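Myung-ja Kwon's second novel, Lerine, follows a retired ferry pilot who returns to the island town of Hismont to settle her brother's debts. She finds his house let to strangers and his name removed from the harbour register. The council clerk, a courteous man with a long memory, offers to help her for a price. 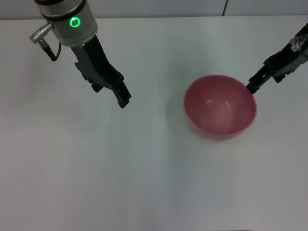 Kwon writes sparingly, and the English translation by Gintarė Uibo preserves the dry humour of the original. The middle chapters, set during a single January, are the strongest. Readers may find the closing trial scene hurried, given the patience of what precedes it. The novel is published by Plokura in two volumes, 523 pages in all.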